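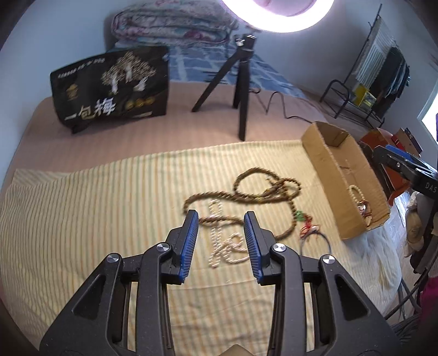
Perlen sortieren auf dem Bett: So wird aus dem Kettenknäuel wieder Schmuck

Jedes Jahr im April nehme ich mir vor, meine Ketten ordentlich aufzuhängen, und jedes Jahr liegt im Juli wieder alles ineinander. Lange braune Stränge, cremefarbene Perlen, dazwischen irgendein dünner Drahtreif, der sich überall einhakt — ihr kennt das bestimmt! Inzwischen mache ich das Entwirren am liebsten auf dem Bett. Am Tisch rollt mir jede zweite Perle auf den Boden und dann unter die Heizung.

Erst mal ein Tuch drunter

Ein gestreiftes Laken oder ein glattes Baumwolltuch reicht völlig. Bitte nichts Flauschiges, darin bleiben die kleinen Ösen hängen. Ich ziehe das Tuch einmal straff und lege die langen Stränge locker in großen Schlaufen aus. Nicht an den Enden ziehen! Lieber die Mitte vom Knoten suchen und mit zwei Fingern auseinanderschieben. Bei ganz fiesen Knoten nehme ich eine Stecknadel und ein bisschen Babypuder (danach gut ausschütteln).

Flacher Karton statt Schmuckkasten

Zum Vorsortieren stelle ich einen länglichen, flachen Pappkarton daneben. Da wandert alles hinein, was schon frei ist. Meiner stammt von einer Bestellung bei Voralo, aber ein Schuhkartondeckel tut es genauso. Helle Schlaufen nach hinten, Spiralen und Metallteile nach vorn in die Ecke, sonst fängt das Elend von vorne an.

Einzelne Perlen mit Öse
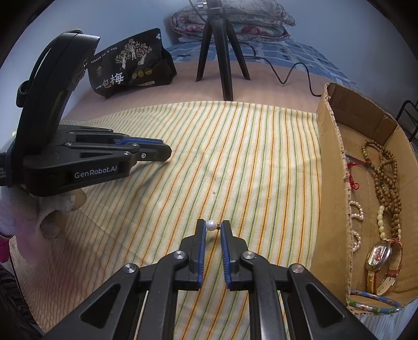 Die kommen bei mir zum Schluss dran, und zwar immer eine nach der anderen. Schaut euch die kleine Metallöse oder Kappe an: Ist sie verbogen, drücke ich sie gleich mit der Flachzange zurück, sonst vergesse ich es bis Weihnachten. Danach ab in ein Döschen mit Deckel. Ich habe mir mal auf dem Flohmarkt in Flurkcombe einen Setzkasten mit 40 Fächern geholt, der war für Schrauben gedacht und ist perfekt.

Noch was zum Licht: Weiße Perlen auf hellem Stoff sieht man abends furchtbar schlecht. Also Lampe an, und vor dem Zusammenlegen einmal mit der flachen Hand übers Tuch streichen. Das Tuch dann an allen vier Ecken hochnehmen und über dem Karton ausschütteln — bei mir fällt jedes Mal noch was raus.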